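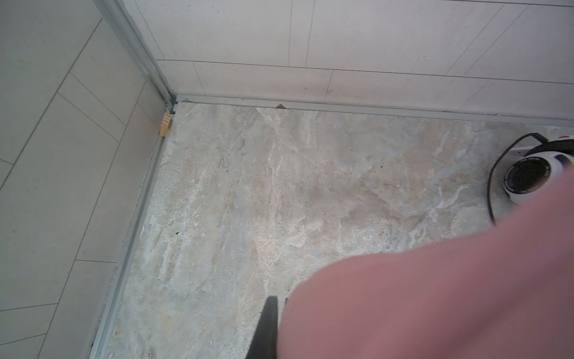
Le coin de la douche : grand carreau effet marbre au sol, carreaux gris clair aux murs et profilés alu dans les angles.

Salle d'eau Skov, la douche en photo

On attendait de vous montrer ce coin-là depuis novembre, et quel plaisir de le mettre enfin en ligne ! Le sol, c'est celui pour lequel on a craqué chez Grunby au bout de 2 visites : un fond gris pâle et beige, des veines blanc crème qui partent en diagonale, des nuages sable et même quelques touches gris bleuté (vues de près, elles sont superbes).

Aux murs, on voulait quelque chose de plus calme. Les carreaux rectangulaires sont posés en quinconce, avec des joints fins à peine plus foncés, et ça laisse toute la vedette au sol.

Les profilés viennent de chez Juteck, finition mate. Il y en a un à la verticale dans l'angle et un au pied de chaque mur, on adore cette ligne gris argent qui souligne tout !

Petit détail pour les bricoleurs : la cale en bois clair, avec ses crans, est encore dans le coin.

Référence du carreau de sol : Stekley 3943. La suite de la galerie arrive bientôt, avec le meuble vasque.

Mis en ligne le 29 juin 2024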